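**Clearing out the medicine drawer before a move**

**pbansal** wrote:

We hand back the keys in April and I've started on the spare room early. Two bags of old packets, tubes and bottles came out of one bedside drawer, plus wrappers from lollies and who knows what. I tipped it out on the bed to sort. How do the rest of you decide what gets moved and what gets turfed? The movers quoted me 245 for a half day and I don't want to pay for rubbish.

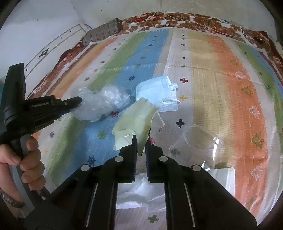
**Replies -- Household & Moving**

**wulteo_dad** wrote:

Wrappers and empty packets straight in the bin. Anything with a date that has passed goes back to the chemist. They have a bin for it behind the counter, just ask. Don't flush it.

**Segundo L.** wrote:

Agree on the chemist, disagree on tossing everything by date. I've kept bandages and tape for years and they're fine. The stuff that matters is eye drops, creams and anything liquid. Once a bottle of drops is opened I write the day on the box in marker and it's gone in a month, whatever the printed date says.

**brollora_kate** wrote:

A month is what our pharmacist told us too. The leaflet inside should say.

**pbansal** wrote:

There's a box of eye drops in the pile, ofloxacin, label mostly in Chinese. My mother-in-law stayed in that room for 90 days and I think she left it. The English name is on the front so at least I could look it up. It's an antibiotic one.
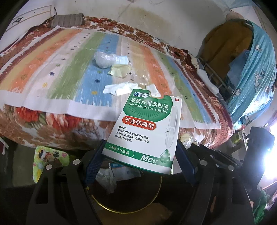
*Ofloxacin eye drops*

**wulteo_dad** wrote:

Ring her before you chuck it. If she doesn't want it, chemist.

**Man_of_Irnoment** wrote:

I'll be the one to say it. Everyone here spends more time sorting than the stuff is worth. I moved 2,000 km with one trailer. Anything from a bathroom or bedside drawer went, no sorting. Cost me 40 dollars to replace what I needed.

**brollora_kate** wrote:

Fine if you live alone. With kids and a parent on regular tablets you can't bin the lot and hope the shops are open at the other end.

**Man_of_Irnoment** wrote:

Prescriptions are different, obviously. I meant the half tubes of cream.

**Segundo L.** wrote:

You said no sorting.

**Man_of_Irnoment** wrote:

Ok, a bit of sorting.

**pbansal** wrote:

Rang her. She has more at home and says get rid of it. Chemist run on Saturday then. I'm keeping one shoebox for the first night -- painkillers, plasters, thermometer -- and it rides in the car with me.

**brollora_kate** wrote:

Put a torch and a roll of toilet paper in there as well. Do you want our flat boxes? We've still got a stack in the garage from the last move, mostly book size.

**pbansal** wrote:

Yes please. Will message you.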